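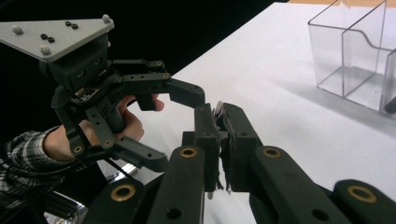
Ticket: Undell worktable, white top, wobble at one corner
Opened by: Drita Jurić
Status: Closed

Hi again! I bought the Undell table from you in July and I love it, but it rocks whenever I lean on the back right corner. Only a little, but enough that my pencil rolls off, and it's driving me nuts. The top is the plain matte white one. I've tightened all the leg bolts twice (the second time with my brother-in-law's good hex key) and swapped two of the legs around, and the wobble stayed in the same corner. So I'm guessing the legs are fine?

Update, same evening
Okay, I did what Krūmiņa from your help desk suggested and dragged the whole thing into the hallway, where the floor is tile. Still rocks! I really thought it was going to be my floor. I also slid a folded postcard under the foot and that stops it completely, but I'd love a fix that isn't a postcard.

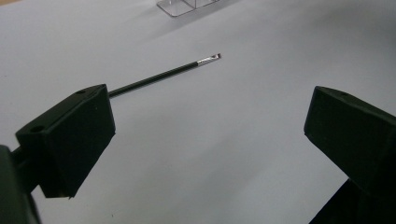

Can I put felt pads under the feet while I wait for a repair?
Felt is fine for now, as long as you leave the pad off the opposite corner, or the table will just rock the other way.

Update, next morning
Felt pad is on and it's quieter, thank you. I flipped the table over onto a blanket to look at the bracket and found that the plate in that corner isn't sitting flush. There's a bit of dried glue under the edge, hard as a rock. I didn't want to pry at it without asking – the top is the part I care about and I'd hate to crack it.

Krūmiņa wrote back before lunch and said to take out the screws, scrape the glue off with a plastic scraper, and put the plate back on without forcing anything. She also said to snug the screws a bit at a time, going corner to corner. It took me 11 minutes, and most of that was hunting for a screw that went under the radiator.

Last update
No wobble! I leaned on it with both elbows and it stayed put. You can close this one. The replacement bracket you offered can stay at the Zesari warehouse, I don't need it now.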